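Chapter 4. Marks, Labels and Trust

When we buy a thing, we cannot test it ourselves. We look at it, we read what is printed on it, and then we decide. This chapter is about the small signs which let strangers trade with each other.
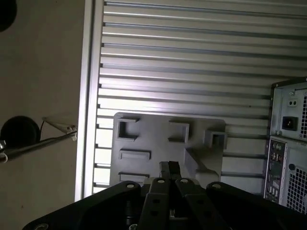
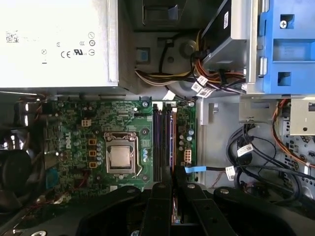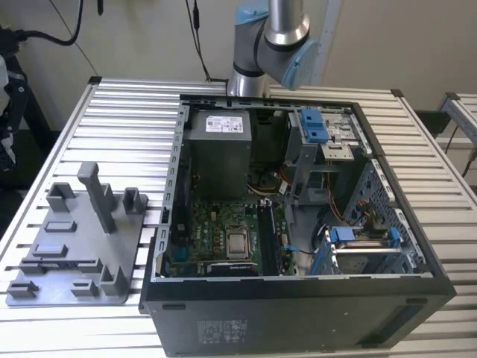
In the old market of Borkero, a weaver had to bring each cloth to the measuring house before selling it. If the width was correct, a lead seal was fixed to the corner, and the buyer paid a fee of two coins. The same habit continues in our time, and the power supply in the second picture carries a CE mark and a UL logo on its pale top. The buyer in Borkero knew the measuring house by name. We mostly do not know who stands behind a mark, and still we accept it.

The town register for one May lists 426 sealed cloths and 900 refused ones. Why were so many refused? Margaritis, whose study we follow in section 4.2, thinks that the looms of the hill villages were narrower by custom, and that the weavers did not see any fault in them.

Comments

Glykeria Triantafyllou: Did the seller or the buyer pay the fee? My older edition says the seller.

Dinesh Poojary: Section 4.2 gives 1,000 refused cloths. Which number is right?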